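The Box Room: Gallery

Photos and notes by Citlali Mendoza
Page 3 of the Judden sorting pages – Boxes, trays and tins

These pages go with the clear-out of the Judden sewing and repair shop, which closed in May after a long run on the corner of Druslow Street. The shop left behind a back room full of small things in small containers. There were 1,142 buttons on cards alone, and I did not try to count the ones that had come off their cards. Page 1 has the shelves and page 2 has the drawers. This page is for the containers.

I have kept the notes short. If you want to know what was stored where, the full list is at the bottom of page 2, in the same order as the labels on the shelves.

Most of the sorting is done on a wooden table with a white sheet spread over it. Pins show up well on white and a sheet is easy to shake out at the end of the day. Dark thread shows up well too. White thread does not, so the white and cream reels are sorted on a blue towel.

Plastic boxes are the hardest of the containers to date. The tins have printing on them and the wooden trays have pencil marks underneath, but plastic boxes were bought a few at a time whenever something ran out of room. I have grouped them by colour and by whether they have dividers.
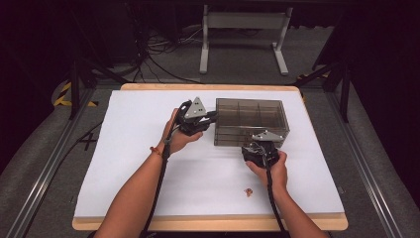
Divided box, see-through with a smoky tint, on the white sheet.

A tint like this makes it harder to tell navy from black without lifting the lid, so in the shop the tinted boxes were kept for metal fittings: hooks, eyes, poppers and buckles. Clear boxes were used for anything where colour mattered.

Dividers come in two sorts. Fixed ones are moulded as part of the box and cannot be changed. Loose ones slide into grooves in the walls, and these are the ones that go missing. We found a paper bag with 20 loose dividers in it on the top shelf, and so far they have fitted three different boxes. If a divider is too tall it will hold the lid up at one corner, so try the lid before you put anything in.

More from the shelves

Clear boxes, small. These held beads and sequins by colour. The lids have yellowed more than the bases on nearly all of them, probably from the window above that shelf.

Clear boxes, large. Zips were kept in these, longest at the back. The elastic bands round them had perished and left brown lines on the plastic, which came off with warm soapy water and a soft cloth.

Toffee tins. Two sizes, both with hinged lids. The bigger ones held bias binding and the smaller ones tailor's chalk. One still smelled of toffee when it was opened.

Mangubat tins. Flat, dark green, with the name pressed into the lid. They were used for machine needles, and the needle sizes are scratched into the paint on the side. I have left the scratches alone.

Wooden trays. Shallow, with finger holes at each end. They stacked on top of the cutting table and came down once a year for stocktaking. The pencil marks underneath are initials and years, with the oldest ones too faint to read.

Futosberg card boxes. Stiff cardboard with a metal corner at each end. About 70 of these were in use, mainly for buttons on cards. The damp had got into the bottom row and several of those have gone for recycling. Their labels were steamed off first and are in a folder.

Jam jars. Odd buttons, as you would expect. The lids do not all match the jars. I have kept them in the order they stood on the windowsill.

Notes on handling

Old plastic goes brittle, particularly at the hinges. Lift a box from underneath or by both ends, and don't carry it by the lid. Boxes with a catch at the front should be opened flat on the table – the catch tends to give all at once and the contents jump.

Wash plastic boxes in warm water, not hot. Take the loose dividers out first and dry them separately on a tea towel. Tins should only be wiped. Wooden trays can be brushed with a dry paintbrush, working into the corners.

Shake the sheet out between batches. Crumbs of old cardboard and rust get everywhere, and they will end up back in a clean box if you leave them. Run a magnet over the sheet before you shake it, so the pins don't go on the floor.

Where things stand

At the last count 1,073 of the carded buttons had been checked against the list. The rest are waiting on two boxes with no labels, which may belong to the coat range or may be leftovers from several ranges put together. I would be glad to hear from anyone who worked in the shop and remembers how the coat buttons were kept.

Page 4 will cover the thread cabinet and the reels. The cabinet has to be moved away from the wall before I can get at the back of it, and the bottom drawer is stuck.

Back to page 2 – Drawers
On to page 4 – Thread (in preparation)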